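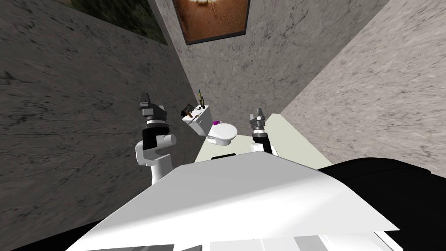

Lesdale workshop tries out two-armed robot in a simulated bathroom

July 28, 2018

Members of the Lesdale shared workshop have begun running their home-built robot through a computer model of a bathroom, before any more metal is cut for the real one.

The machine has a white body and two arms, each ending in a gripper. Leopold Berchtold and Darren Nuttall started on it in March and have spent 900 pounds so far, most of it on motors and bearings. The simulated version lets them check how far the arms reach beside a toilet and whether the elbows foul the walls.

"A bathroom is tight and everything in it is at an awkward height," said Mr Nuttall. "If it can work in there, the kitchen should be easier."

Of the 81 trial runs logged up to Friday, 31 ended with an arm touching a wall. Mr Berchtold said most of those came from one shoulder setting, now changed – the left arm still needs work.

The workshop on Meinecke Road is open to visitors on the first Saturday of the month, from 2 pm. Entry is free.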